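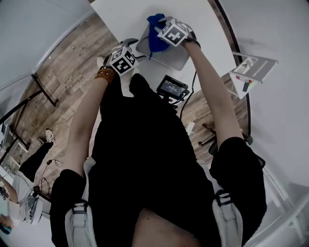 4장. 핸들바 교체와 케이블 정리

이 장에서는 순정 핸들바를 떼어 내고 Prorkard 트래커 바를 올리는 과정을 다룹니다. 3장에서 포크와 트리플 클램프까지 마치셨다면 이제 오토바이의 인상이 가장 크게 바뀌는 대목에 오신 셈이에요. 저희 Flasberg 작업장에서도 이 단계를 하는 날이면 다들 괜히 옆에 와서 기웃거리곤 한답니다(그리고 꼭 한 번씩 앉아 보고 갑니다). 서두르지 마시고, 차 한 잔 곁에 두고 천천히 따라와 주세요.

처음 초안은 Hefin Harries가 썼고, 배선 부분은 Kerstin Åberg가 거의 새로 고쳐 썼습니다. 두 사람의 말투가 조금 달라서 읽다가 어, 하실 수도 있는데 내용은 서로 맞춰 두었으니 안심하셔도 됩니다.

개정일: 08/03/2025

4.1 시작하기 전에

키트에 들어 있는 것은 트래커 바, 바 클램프 상판, 클램프 볼트, 연장형 클러치 케이블, Oda 메시 브레이크 호스, 동와셔, 배선 연장 하네스입니다. 그립은 들어 있지 않아요. 그립만큼은 손에 맞는 걸 직접 고르시는 편이 좋더라고요. 지름이 맞는지는 그립 포장에 적힌 규격과 바의 규격표를 나란히 놓고 확인하세요.

공구는 육각 렌치 세트, 토크 렌치, 링 스패너, 가는 일자 드라이버, 브레이크 블리딩용 투명 호스와 받을 통을 준비해 주세요. 브레이크액은 마스터 실린더 뚜껑에 적힌 등급으로, 반드시 새로 개봉한 것을 씁니다.

주의: 브레이크액은 도장면을 금세 상하게 합니다. 탱크는 가능하면 떼어 두시고, 떼기 어려우면 두툼한 천을 여러 겹 덮어 주세요. 혹시 흘렸다면 문지르지 말고 바로 물로 씻어 내세요.

주의: 배터리 음극 단자를 먼저 분리한 다음 작업을 시작합니다. 스위치 뭉치를 열다가 퓨즈를 태웠다는 연락을 저희가 정말 자주 받습니다.

4.2 순정 핸들바 떼어 내기

1. 오토바이를 평평한 바닥에 똑바로 세우고, 앞바퀴가 굴러가지 않게 괴어 주세요. 메인 스탠드가 없는 차라면 뒷바퀴 스탠드를 쓰시면 됩니다.

2. 지금 상태의 사진을 여러 장 찍어 둡니다. 케이블이 포크의 어느 쪽으로 지나가는지, 어디서 타이로 묶여 있는지 특히 잘 나오게요. 나중에 분명히 찾아보게 되실 거예요.

3. 양쪽 거울과 바 엔드 추를 풉니다. 추의 나사가 꿈쩍도 않을 때는 무리하게 돌리지 말고 침투 윤활제를 뿌린 뒤 한참 기다렸다가 다시 해 보세요.

4. 클러치 레버의 조절 나사를 끝까지 감아 넣고 홈을 나란히 맞춘 뒤 케이블을 빼냅니다. 엔진 쪽 끝도 같은 방법으로 분리합니다.

5. 스로틀 하우징을 열어 케이블 두 가닥을 빼고, 당김 쪽과 되돌림 쪽에 각각 표시를 붙입니다. 색 테이프면 충분해요.

6. 좌우 스위치 뭉치를 엽니다. 안쪽에 작은 돌기가 있어서 바의 구멍에 끼워져 있을 텐데, 부러뜨리지 않도록 양쪽을 고르게 벌려 주세요.

7. 마스터 실린더는 호스를 단 채로 바에서 풀어, 뚜껑이 위를 향하게 끈으로 매달아 둡니다. 거꾸로 두면 공기가 들어갑니다.

8. 클램프 상판 볼트를 풀고 순정 바를 들어냅니다. 순정 바와 볼트는 버리지 말고 보관해 주세요. 검사나 중고 거래 때 되돌릴 일이 생기기도 하니까요.

참고: 상판 아래쪽에 묵은 그리스나 녹 가루가 있으면 지금 닦아 두는 게 편합니다. 클램프 안쪽 면에는 기름기가 남지 않아야 합니다.

4.3 트래커 바 얹기

1. 바의 가운데 널링 부분을 클램프 하부에 맞춰 얹습니다. 바에 새겨진 중심선이 두 클램프 사이 한가운데에 오면 됩니다.

2. 상판을 올리고 볼트를 손으로만 조입니다. 아직 힘을 주지 마세요.

3. 시트에 앉아 평소 타는 자세를 잡아 보고, 손목이 꺾이지 않는 각도를 찾습니다. 이 부분은 정말 사람마다 달라서 저희가 숫자로 못 박아 드리지 못해요. Hefin은 조금 눕힌 쪽을, Kerstin은 세운 쪽을 좋아하는데 둘 다 하루 종일 잘만 탑니다. 장갑과 재킷까지 제대로 갖춰 입고 앉아 보시면 훨씬 정확합니다.

4. 핸들을 좌우 끝까지 꺾어 보며 바와 탱크 사이 간격을 잽니다. 가장 좁은 곳이 40mm 이상이어야 합니다. 모자라면 3번으로 돌아가 각도를 고치거나, 별매품인 Dekeo 라이저를 끼우세요.

5. 앞쪽 볼트부터 조이고 뒤쪽을 조인 다음, 대각선 순서로 나누어 최종 토크까지 올립니다. 최종 토크는 표 4-A를 따릅니다.

표 4-A 조임 토크
클램프 상판 볼트: 25Nm
마스터 실린더 클램프 볼트: 11Nm
클러치 레버 클램프 볼트: 9Nm

주의: 표의 값은 나사산이 깨끗하고 마른 상태를 기준으로 합니다. 나사에 윤활제를 바른 채 같은 값으로 조이면 볼트가 늘어날 수 있습니다.
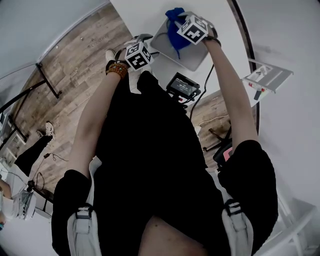
4.4 케이블과 브레이크 호스

트래커 바는 순정보다 폭이 넓고 조금 더 뒤로 누워 있어서 순정 클러치 케이블을 그대로 쓰면 핸들을 꺾을 때 당겨집니다. 당장은 멀쩡해 보여도 골목에서 유턴하다가 클러치가 슬슬 끊기는 느낌이 나면 꽤 당황스럽지요. 키트의 연장형 케이블을 꼭 써 주세요.

1. 새 클러치 케이블을 헤드 튜브 오른쪽으로 돌려 엔진 쪽까지 내립니다. 급하게 꺾이는 곳이 없어야 합니다.

2. 레버 쪽, 엔진 쪽 순으로 끼우고 레버 유격을 차량 설명서의 값에 맞춥니다.

3. 스로틀 케이블을 표시해 둔 대로 끼우고 하우징을 닫습니다. 그립을 끝까지 감았다가 놓았을 때 스스로 탁 하고 돌아와야 합니다. 핸들을 어느 방향으로 꺾어도 마찬가지여야 해요.

4. Oda 브레이크 호스는 길이가 95cm입니다. 포장 라벨에서 길이를 확인한 다음, 캘리퍼 쪽부터 양면에 새 동와셔를 넣어 연결합니다. 쓰던 와셔는 다시 쓰지 않습니다.

5. 호스의 밴조 볼트는 호스 설명서의 토크로 조이고, 블리딩을 진행합니다. 투명 호스에 기포가 더 보이지 않고 레버가 단단해질 때까지 반복하세요. 리저버가 바닥나지 않게 중간중간 채워 주시고요.

주의: 블리딩이 처음이거나 조금이라도 자신이 없다면 가까운 정비소에 맡겨 주세요. 전혀 부끄러운 일이 아닙니다. 레버가 물렁한 상태로는 마당 한 바퀴도 돌지 마시기 바랍니다.

4.5 스위치와 배선 (Kerstin Åberg 작성)

트래커 바에는 스위치 돌기용 구멍이 뚫려 있지 않습니다. 각도를 정하기 전에 미리 뚫어 둘 수가 없는 탓인데, 번거로우시더라도 다음 순서로 해 주세요.

1. 스위치 뭉치를 바에 가볍게 대고 엄지가 자연스럽게 닿는 위치를 찾습니다.

2. 위치가 정해지면 돌기가 닿는 곳에 유성펜으로 점을 찍고, 돌기 굵기에 맞는 드릴로 구멍을 냅니다. 바 반대편까지 뚫지 않도록 드릴 날에 테이프를 감아 깊이를 표시해 두세요.

3. 구멍 둘레의 거스러미를 줄로 다듬고 쇳가루를 말끔히 치웁니다.

4. 연장 하네스를 순정 커넥터 사이에 끼웁니다. 딸깍 소리가 날 때까지 밀어 넣고, 살짝 당겨 빠지지 않는지 봅니다.

5. 배선은 바의 뒷면을 따라 정리하고 타이로 묶되, 헤드 튜브 근처에서는 느슨하게 여유를 남깁니다.

참고: 배선을 바 안쪽으로 숨기고 싶다는 문의가 많습니다. 이 바는 내부 배선용으로 설계되지 않았어요. 내부 배선용 바는 12월에 나올 예정이며, 그때 별도 설명서를 함께 드리겠습니다.

4.6 마무리 점검

배터리를 다시 연결한 뒤 시동을 걸기 전에 아래 항목부터 확인합니다.

핸들을 좌우 끝까지 꺾었을 때 당겨지거나 눌리는 케이블이 없는가
방향지시등, 경음기, 전조등, 앞뒤 브레이크등, 시동 차단 스위치가 모두 작동하는가
앞브레이크 레버를 꽉 쥔 채로 호스 양 끝에서 새는 곳이 없는가
거울과 바 엔드 추가 제대로 고정되어 있는가

이어서 중립에서 시동을 걸고, 공회전 상태로 핸들을 천천히 좌우로 꺾어 봅니다. 회전수가 오르내리면 스로틀 케이블의 경로가 잘못된 것이니 시동을 끄고 4.4의 3번을 다시 보세요.

첫 주행은 차가 드문 길에서 짧게 다녀오세요. 바가 넓어진 만큼 저속에서 핸들이 가볍게 느껴지고, 좁은 틈을 지날 때의 감각도 전과 다를 거예요. 돌아오시면 표 4-A의 볼트를 토크 렌치로 한 번 더 확인하고 5장, 계기판 브래킷으로 넘어가 주세요.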